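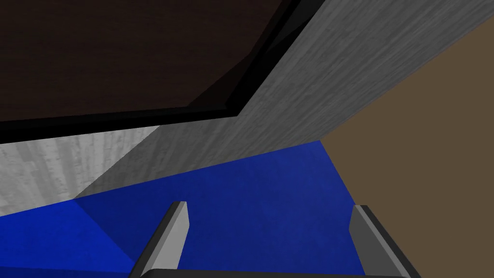 Hivinlow Community Workshop – Furniture Refinishing Group

Frequently Asked Questions

Welcome! We get a lot of the same questions from people who have just found us, and we love answering them, so we put the most common ones on one page. If yours is missing, ask at the bench on any open evening.

Do I need any experience?

None at all. Plenty of our members had never held a sanding block before they walked in. Réka Halász runs the beginner sessions and she is wonderful with people who are nervous about ruining Grandma's dresser (it is very hard to ruin Grandma's dresser, and most mistakes sand right out).

What should I bring for my first session?

One piece you can carry by yourself, or a drawer or door from a bigger one. Wear old clothes and closed shoes. We have sandpaper, rags, gloves, dust masks and brushes. If you already own a mask that fits you well, bring that too!

Can I bring something with veneer on it?

Yes, and please do – veneer is some of the prettiest stuff we see. You just have to go gently. Skip the power sander, start at a finer grit and stop often to check the edges, where it gets thin first. If you're not sure whether your piece is solid or veneered, look at the end of the top. Grain that carries on over the edge usually means solid wood.

How do I get a really dark brown finish?

Our favorite question! Dark stains show every scratch you left behind, so the prep matters more than the can. Sand with the grain, wipe off all the dust, and try the color on the underside first. Two thin coats will look better than one heavy one. Ehsan Malik likes to put a coat of Veline walnut under a coat of Veline dark brown, and the result has a lot more depth than the dark brown alone. Come and see his sample boards, there are dozens and they're all labeled.

Why did my stain come out blotchy?

Pine, maple, birch and cherry soak up stain unevenly. A coat of wood conditioner beforehand helps a great deal, and so does a gel stain. If the blotches are already there, let it dry fully and show us before you strip it. A toned topcoat can sometimes even things out.

How long does a project take?

A small side table is usually three or four visits, mostly on account of drying time. Chairs take longer than anyone expects. All those spindles! The record for one member's project is 74 visits, for a roll-top desk that now looks fantastic and still has one sticky drawer.

Is my old paint safe to sand?

If the piece may be from before 1978, test it for lead before it comes into the shop. We can't sand anything that tests positive, and we can't have it in the building while you decide what to do. Hardware stores sell test kits.

What does it cost?

Membership is $63 for a season, and that covers bench time and the shared supplies. Stain and topcoat are extra unless you're happy with what's on the leftovers shelf, which is often pretty good. There's no charge to come and watch for an evening.

Can I leave my piece at the shop?

Yes, on the rack along the back wall, for as long as it takes to dry. Put your name and the month on a piece of tape. Anything still there after 100 days gets a phone call from Réka.

What do I do with oily rags?

Lay them flat on the outdoor line, or put them in the lidded metal can with water in it. Never wad them up and never drop them in the trash. Rags with oil-based finish on them can heat up and catch fire on their own. We're easygoing about most things, but this one we check every night before locking up.

When are you open?

Doors open at 6:30 p.m. and we sweep up at 9. We close for part of December, and the dates go on the door.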